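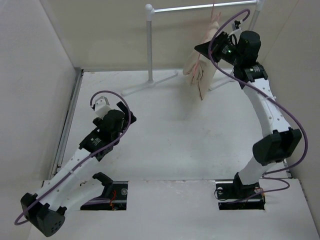 Malcolm Rudd wrote in to ask whether Gruritz can pick up a build profile made on another machine. It can, and it's a lovely time-saver once it's in place!

Setting up a shared profile
By Nuanchan Chaiyaporn, March
14 comments | 27 shares

1. Open Gruritz and choose Profiles, then Import.

2. Browse to the profile file and click Open. Your signing options, output folder and exclusions all come across in one go -- no retyping.
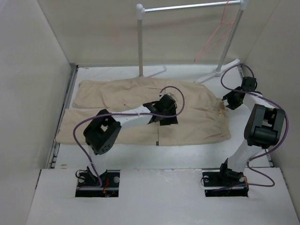
Passwords are never stored in the profile, so type yours into the Key box before you carry on.

3. Click Check Paths. Any folder missing on your machine turns red, and a double click lets you point it somewhere new.
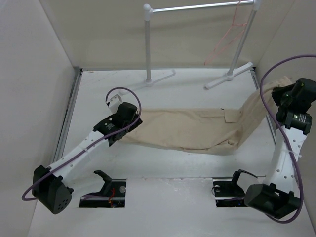 Relative paths are your friend if several people build the same code (we moved 170 of ours over and it was well worth the afternoon).

Caution: importing replaces the open profile. Save first.

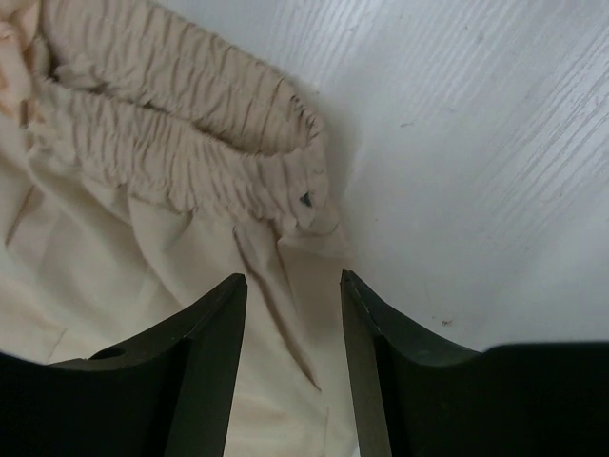

4. Run a test build. The log should end with "Profile loaded". Error 7 means the key was refused.

Contact Sarinholm Support | © Sarinholm | Back to top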